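Unit 2: Mounting and Patching a Small Network Rack

Read this before the bench session. It covers the open-frame rack, the order in which equipment goes in, and the patching that follows. Cable testing is in the next unit.

An open-frame rack has no sides or doors. Equipment is fixed to the upright rails, which have rows of holes at standard spacing. One rack unit (1U) is 1.75 inches high. Where unit numbers are printed on the rails, use them on your rack plan, and check that the left and right ears of each device sit at the same number before you tighten anything.

Heavy equipment goes low. A server should be on its rails or shelf before the switch goes in over it. Start all the screws by hand, then tighten them in turn.

Patch cords for this course are the short blue Briler type. Keep them out of the way until the hardware is fixed. Before you plug one in:

Look at the contacts in the connector. They should be level.
Check that the latch springs back when pressed.
Find the port on your patching sheet and write down both ends.

Push the connector in straight until the latch clicks, then pull gently on the cord. A connector that slides back out was not seated.

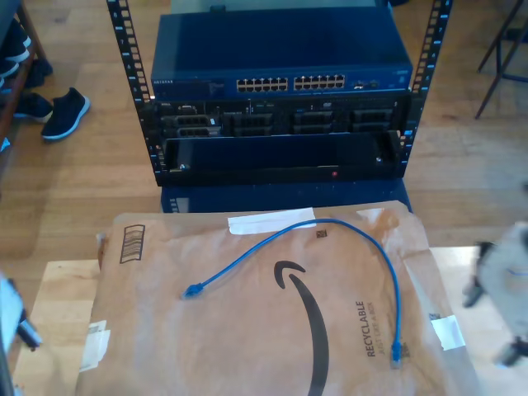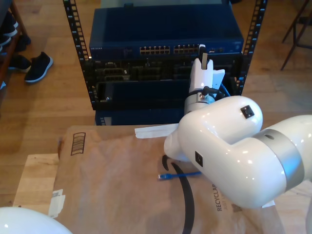
The rack, with the switch mounted above the server.
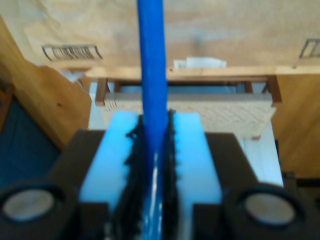

Which port should the first patch cord go into?
The first cord goes into the port listed on line one of your patching sheet. Port numbers are printed on the switch, and in many two-row layouts the odd numbers are on top and the even numbers below. Check the markings on your own unit, as some makers number them differently.

Leave slack at both ends. Bends should be gentle, and ties should be loose enough to slide along the cord. Use hook-and-loop ties on patch cords and save the plastic ones for power leads.

Label each cord 2 inches from the connector, at both ends. Use the Gellum label sheets in the supply drawer, 18 labels to a sheet.

Hand in your rack plan and patching sheet by Saturday.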